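About Westine

Westine is a language school in Tirdale for adults who want to speak a new language and can't stop thinking about it. We started with one evening class in Italian above a bakery on Charpentier Street (the smell alone kept people coming back), and we've been adding languages ever since. Today we teach 17 of them, from Spanish and Korean to Welsh, which has a wonderfully stubborn following here.

Our groups are small, 5 learners to a teacher, and you'll be talking in your first ten minutes. Yes, even if you've only just learned how to say hello! We love grammar and we'll happily go on about it, but it comes in when you need it to say something you want to say.

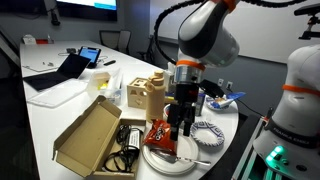
Most of our students come in after work, so evening classes run until nine and the kettle stays on. Some are getting ready to move abroad. Some have new in-laws to talk to. Quite a few just heard a song they liked and wanted to know what it was about, and we think that's as good a reason as any.

Every December we hold Anidach, our night of songs, short plays and terrible jokes in every language we teach. Beginners go on first and get the loudest applause. Last time 50 people performed, and the Portuguese group did a whole cooking show with no script.

We also run a lending library with 3016 books, comics and films. It's open to anyone in Tirdale, student or not.

If you'd like to try a class, your first one is free. Pick any language and any level, and come a little early so we can show you around.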